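Bamboo cutting board turned gray and fuzzy - can it be saved?

Kitchen & Home > Care and cleaning
Posted 15th October - 1,658 views

Asked by foltano_flats

I have a bamboo board that I use for limes, mint and bread. It was fine for the first year. Now the middle feels rough when I run my hand over it, and there is a gray patch near one corner that does not scrub off. It also smells a little sour after I cut citrus on it.

I wash it by hand with dish soap and leave it flat on the counter to dry. I have never oiled it. A neighbor told me bamboo does not need oil, but the leaflet from the store in Ladomcombe says it does.

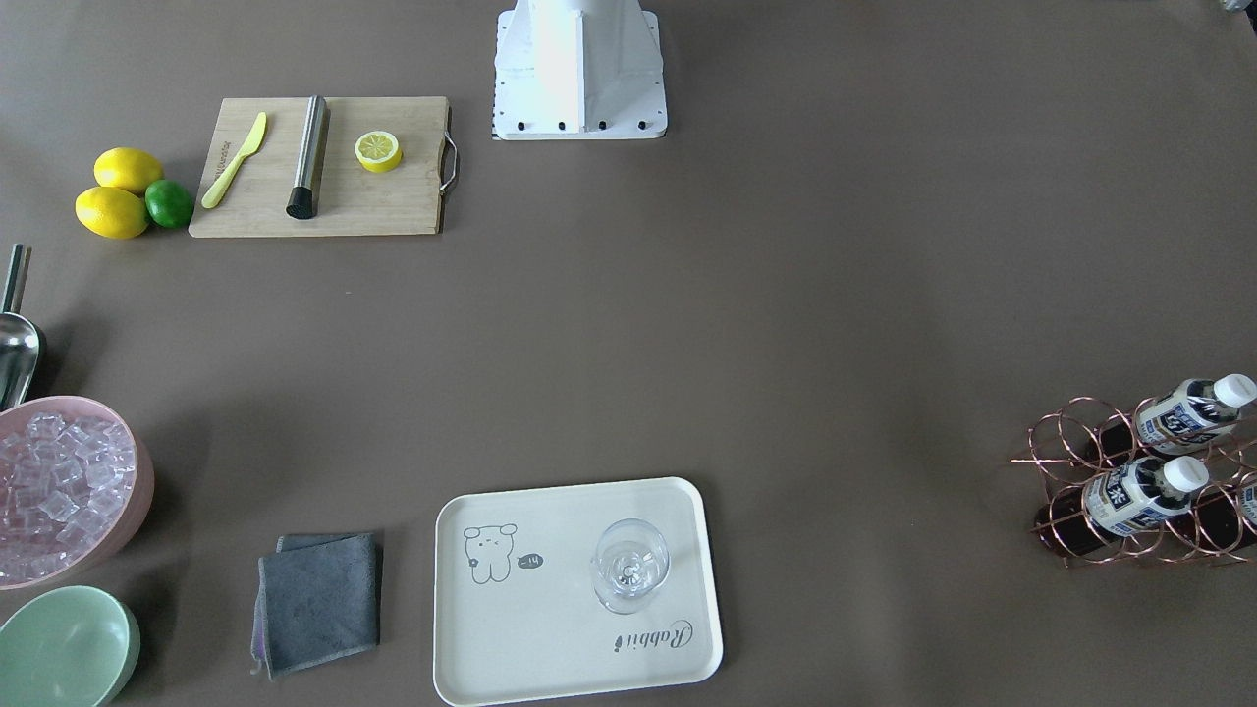
What I want to know is whether I should sand it, and if so what grit to use. I also have a bottle of Cozma board oil that has been open since last November and I don't know if it is still good. If the board is finished I will buy another one, but I would like to try first.

2 answers

tallpantry
Member, 238 posts

It can most likely be saved. Rough fibers come from washing without oiling, and the gray patch comes from drying flat. The underside stays damp and the moisture has nowhere to go. I have brought back three boards this way.

1. Scrub both sides with coarse salt and half a lemon. Leave it 30 minutes, rinse fast, and wipe with a towel. Don't soak it. If your board has a metal handle, dry around the screws or the joint too.

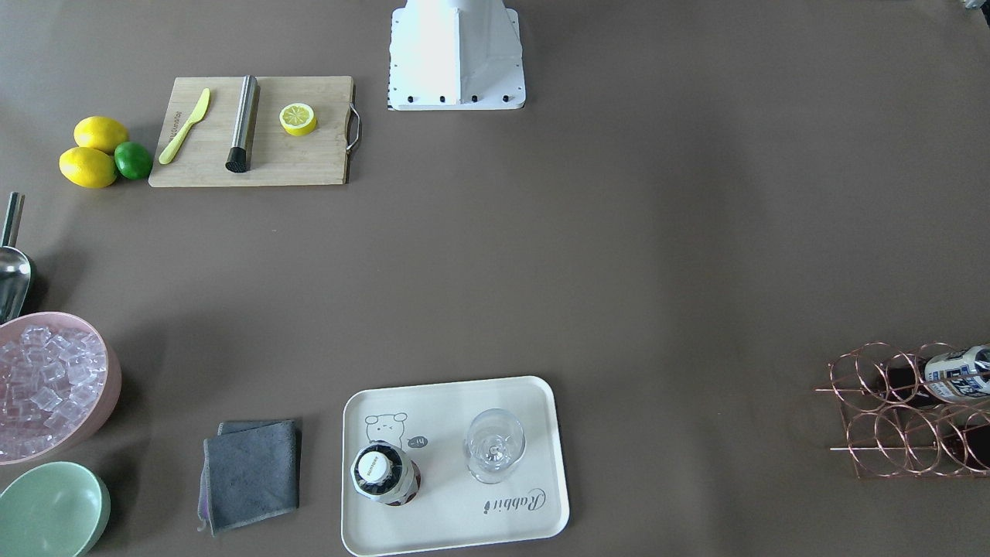
2. Stand the board on its edge for a full day, with air on both sides. It has to be dry all the way through before you sand.

3. Sand with 120 grit along the grain, then 220. Bamboo is hard on the outside but thin strips will lift if you go across them. Use a block. An electric sander takes off too much on a thin board.

4. Wipe off the dust with a barely damp cloth and let it dry again. The fibers will stand up a little. Go over it once more with the 220, lightly.
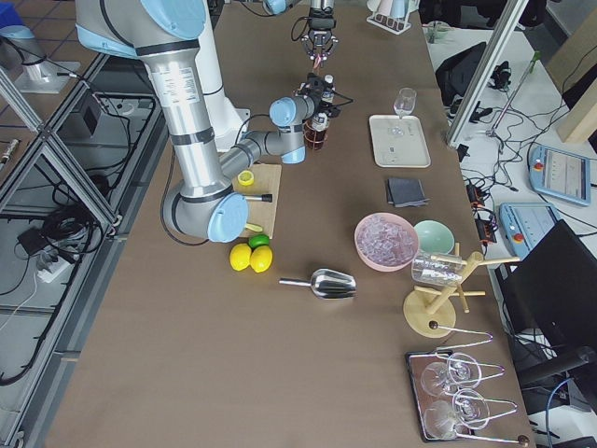 5. Oil it. Use food-grade mineral oil, put on enough that it looks wet, and leave it overnight. Wipe off what is left. Do this three nights in a row the first time, then once a month.

About your open bottle - look at the ingredients. Plain mineral oil does not go rancid. If there is walnut or flaxseed oil in it, smell it, and throw it out if it smells like old paint.

Keep the oil somewhere you will see it, or you will forget the monthly coat. I keep mine out on the counter.
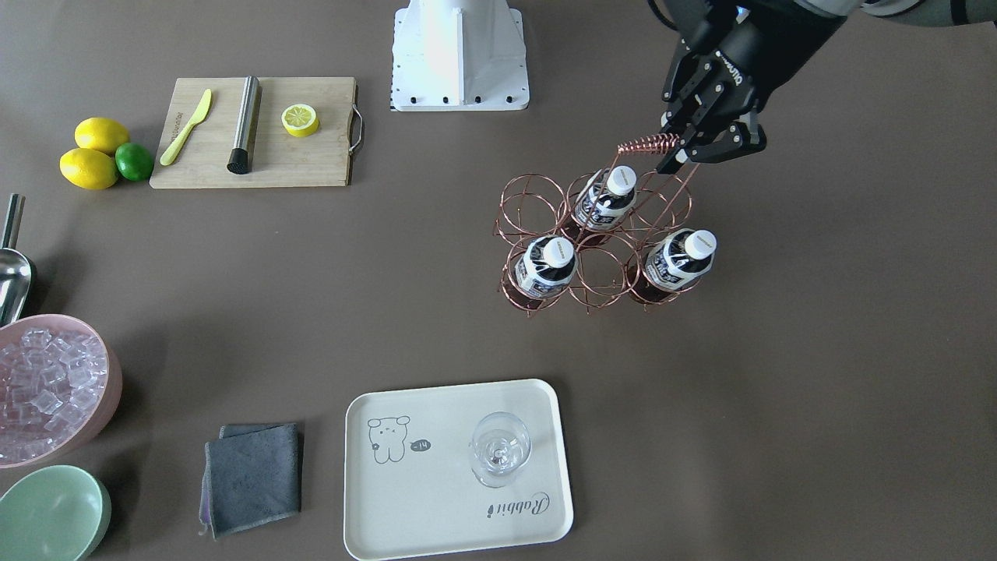

Bottles in a copper-colored wire holder.

If the gray patch is still there after sanding, it has gone deeper than the surface. I would use that side for bread only, or replace the board if it feels soft when you press it with a thumbnail.

avexuser2768
New member

just get a plastic one. mine was cheap and goes in the dishwasher. I had a bamboo board before and it split along the glue line. never oiled it either so maybe that was why

foltano_flats added a comment

Thanks. The oil is mineral oil and beeswax and smells of nothing, so I will use it. I am on step 2 now.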